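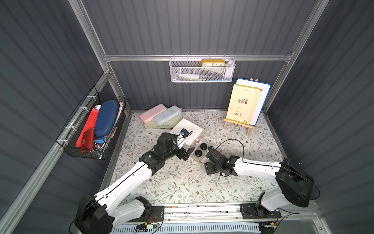
Vallmont has made travel goods since 2016, and for most of that time it sold one thing: a soft weekend bag in waxed canvas. This spring the label moved into small leather pieces, starting with a jewellery roll called the Zilside. Its founder trained as a pattern cutter and still draws every first sample by hand. She says the print on the roll's lining came before anything else, and she had a fairly narrow idea of what she wanted. "Leafy vines in a grey-green, small brown flowers, white behind them," she says, which is much the same as the vines and flowers on the white mat over the tabletop. "I grew up with that sort of pattern on everything. Curtains, drawer paper, my aunt's good tablecloth. I wanted it on the inside of something, where only the owner sees it."

The outside of the Zilside is plain. It is vegetable-tanned calf in tan or black, with a single strap and a brass stud. Opened flat, it has a ring bar, two zipped pockets and a padded strip for earrings. It sells for $477, and the founder does not apologise for the price.

"The leather is the biggest part of it," she says. "After that it's the labour. The edges are painted, sanded and painted again, four coats in all. You can fold an edge over and stitch it and save yourself a day, but the roll gets thick at the corners and then it won't close properly."

The calf comes from Boster, a small tannery she has bought from for three years. She visited twice before placing an order and came home the first time without a deal. The minimum was too high for a label her size. The second time, the tannery agreed to let her take the ends of a larger run that a shoe company had ordered.

"So the tan changes a little from batch to batch," she says. "I put that on the website. One customer sent hers back because it was darker than her sister's. I found her a lighter one and the darker one sold the same week."

The lining is a cotton sateen. She tried silk first and gave it up after a month of carrying the sample in her own luggage. The clasp on a bracelet had pulled it in three places. Sateen has some of the same sheen and holds up better against metal, and the printer could get the brown of the flowers right on it. That took five strike-offs. The early ones came back too red.

The first run was 48 rolls, offered to people who already owned a weekend bag. A second, larger run went on sale in September, and a third is being cut now. She would like to stay at that pace.

"I've been asked about department stores," she says. "They want half the retail price and they want to be able to return what doesn't sell. I did the sums. I'd have to make it cheaper, and then it's a different roll."

For now there is one stockist, Buthelezi, a jeweller that keeps the black version on the counter and uses it to show rings. The arrangement came about when one of the owners bought a roll for herself and wrote to ask for six more. The founder says the jeweller's feedback has been the most useful she has had. The ring bar on the current version is slightly longer, and the snap has moved from the left to the right.

"They open and close it all day," she says. "I'd never tested it like that. Most people use theirs when they go away, so a few times a year."

A watch roll is next, in the same calf, with room for three. She has been through four samples and is unhappy with the cushions, which are either too firm to take a small bracelet or so soft that a heavy watch slides. There is no date for it. The lining will be a new print – also botanical, probably in navy – and she has started drawing it.

The weekend bag continues in olive and sand. Repairs on both lines are done in the workshop, and she asks that people send a photo of the damage before they post anything. Restitching is free for the first two years. Replacing a strap is charged at cost.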